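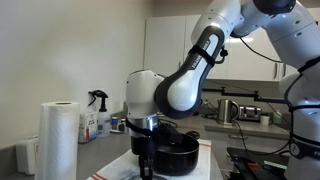
Figure 3. Kitchen counter with a black cooking pot.

4.2 Lid use and simmering losses in household cooking

Water loss during simmering depends on three conditions that a household cook controls directly: the burner setting, the width of the pot, and whether a lid is in place. The first two were covered in Section 4.1. This section deals with the lid.

Participants in the Tarnberg survey kept a cooking diary for the month of May. Each entry recorded the dish, the starting volume of liquid, the time at a simmer, and the position of the lid, which was coded as closed, tilted, or off. Diaries were returned by 59 households. Entries that gave no cooking time were dropped before analysis, as were entries for deep frying and for pressure cooking, where the lid has a different role.

The coding scheme follows Ó Briain, who separated the tilted position from the other two in an earlier study of soup preparation. Older work treated a tilted lid as closed. We consider this a mistake for dishes cooked longer than half an hour. A gap at the rim lets vapor escape continuously, and the condensate that forms on the underside of the lid runs to the low side, where part of it is lost over the outside of the pot. Diary entries for bean dishes often mention a wet stove top in the same line as a tilted lid.

Starting volumes were reported in cups, quarts, or milliliters and were converted to milliliters. The most common reported volume was 2,000 ml, and this was also the volume used in the bench trials. Each trial began with 2,000 ml of tap water at room temperature, brought to a boil with the lid closed and then held at a simmer. Mass was read before heating and again after the pot had cooled, with any water on the inside of the lid returned to the pot before the second reading. Trials in which the water boiled over were repeated.

Two lid types were compared. The Priletti lid is flat and fits inside the rim. The Tasten lid is domed and rests on top of it. Both were tested with their steam vents open and with the vents sealed by a silicone plug. Vent state mattered less than fit: a closed lid that rocked on the rim lost more water than a well seated lid with its vent open. Condensate return was more even under the domed lid — drops traveled down the curve to the rim instead of falling from the center.
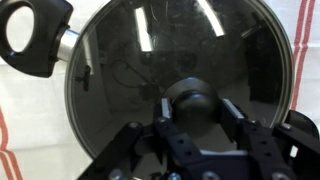
Does a closed lid allow a lower burner setting once the pot has reached a simmer?
A lower setting is enough in most cases, as a closed lid cuts the heat carried off by vapor and the burner only has to replace what is lost through the walls and the lid itself.

The diaries support this only in part. Households that cooked with the lid closed did report lower settings, but many of them also used smaller pots, and the two effects cannot be separated from the diary data alone. Burner dials are also not comparable between stoves. We therefore report settings by rank within each household and make no claim about energy use in absolute terms.

A second limit concerns thick dishes. The bench trials used plain water, and the loss rates in Table 5 should not be applied to porridge or reduced sauces. Conceição reports that starch slows evaporation late in cooking, when a skin forms at the surface — an effect that stirring removes. Stirring frequency was not recorded in our diaries. It has been added to the revised form, together with a separate line for the time during which the lid was lifted.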